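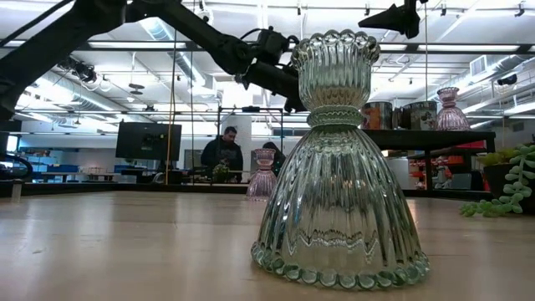 Lundham Introduces Mostura Tabletop Collection of Pressed-Glass Candle Holders and Accessories

Tue 13 September

Lundham, a supplier of home furnishings and decorative goods, today announced the release of Mostura, a tabletop collection built on pressed glass in green and pink. The collection goes on sale this week through the company's website and in 130 partner stores.

Mostura contains 8 pieces. The candle holders are offered in two sizes and follow a traditional pattern, with a fluted cup, a pinched neck and a ribbed base that widens toward the table. Small vases, a low shelf and a trailing artificial succulent complete the range. All pieces are sold separately.

"Our customers told us that they wanted glass they could leave out all year," said Apolline Tanguy, Director of Product at Lundham. "Pressed glass holds its color well in daylight, and it looks at home beside the plain metal and wood that many people already own."

The glass was developed with Flamov, which has supplied Lundham for 5 years. Final samples were approved in August.

Arranging the Collection

Lundham recommends a light wood surface for the range, where both glass colors remain clear. A low black shelf set toward the back of the table gives smaller pieces some height. Glass may be placed on the shelf or in front of it, with a metal can and a potted succulent at the sides. Stores carrying Mostura will receive a printed display guide with their first delivery.

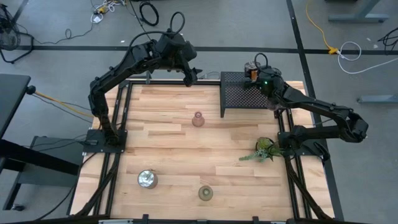 Care and Availability

Glass pieces should be washed by hand in warm water and dried with a soft cloth. Candles should not be left burning unattended or placed near the artificial plant.

Orders placed through the website will be shipped from the Swai distribution center. Retailers may request the full price list by quoting reference 909.

About Lundham

Lundham designs and distributes furniture, glassware and decorative items for the home. Its products are sold online and through independent retailers.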